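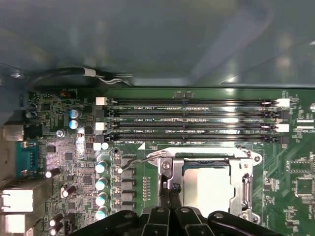

Second-hand workstation only sees half its memory after an upgrade

Posted by Paraskevi Margaritis, 19 September 2026

I bought a used two-processor workstation for the accounts office at Chatzigeorgiou. It came with one processor fitted and two sticks of memory, and it ran without trouble. I added two more sticks of the same size and speed, from Dureo. The machine starts, gives no beeps, and reports the same total as before. The BIOS memory page lists the new sticks as "not present". I have reseated them twice.

The seller's paperwork does not include a manual for the board. The operating system is 64-bit and the power supply is the original. Is this a faulty pair of sticks, or should I be looking at the slots?

Lefteris Ververidis

Look at the slots first. On a two-processor board each processor has its own memory controller, and the slots are wired to one processor or the other. A slot belonging to the second processor is dead while that socket is empty. The board will often start normally and say nothing about it.

The slot name printed on the board normally tells you which processor it belongs to. A name ending in CPU1 goes with the first socket, and CPU2 with the second. Some makers count from CPU0, so check how the sockets themselves are labelled before deciding which is which. 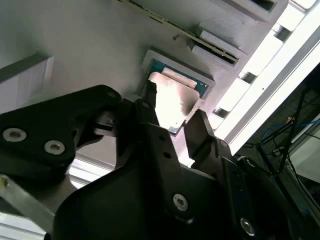

The second thing is the order of filling. Slot numbers do not always run in sequence along the board. It is common to find the even numbers on one side of the processor and the odd numbers on the other, and the maker will want a particular slot filled first on each channel. The order is in the board manual, and sometimes on a sticker inside the side cover. Search for the board's part number and not the name of the workstation, as one case may have been sold with several boards.

I would do this:

Shut down, switch off at the wall and hold the power button in for a few seconds.
Write down where every stick is now.
Take out the new pair and confirm that the old total still shows.
Swap the new pair into the slots the old pair used, and start with those alone.
If they are detected, the sticks are good and the fault is one of position.
If they are not, read the full part number on the label. Registered and unbuffered memory look much the same and cannot be mixed.

The first start after moving memory can be slow. Leave it alone for a few minutes before you decide it has hung.

Wateck

Had this with a Prallden tower. Cleaned the contacts and it was fine. Might also be worth updating the BIOS.

Paraskevi Margaritis

The new pair is detected in the old slots. The two I had been using are both marked CPU2, and that socket has only a plastic cover on it. I have found the manual under the board's part number and will follow its table on Monday.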